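Sowerby Textile Reuse Project
Progress report to the Savwood Fund
Prepared by Neville Staniforth, November 13, 2024

1. Collection and sorting

Collections continued from the Tuvard and Flerkness drop-off points. The combined intake for the period was 415 kg against a planned 400 kg. Of this, 325 kg was graded as fit for reuse and the remainder went to the fibre merchant. Moisture was the main ground for rejection at Flerkness, where the bank lid does not seat properly. A replacement hinge is on order.

Bedding and curtain fabric now form the largest category by weight. Plain cloth is graded separately from printed, as the two sell at different rates.

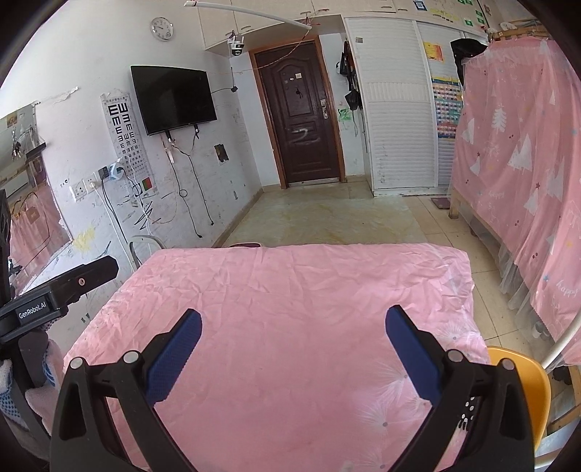 2. Expenditure

Spending is within budget on all lines except van hire — the overspend there is almost entirely fuel. We ask that the underspend on printing be moved across to cover it. No change to the total grant is requested.

3. Outstanding items

The weighing scale at Tuvard is due for calibration. Figures from that site should be treated as provisional until the certificate is received. The revised grading sheet has been issued to both sites and will be reviewed in December, together with the rate paid by the merchant for mixed fibre.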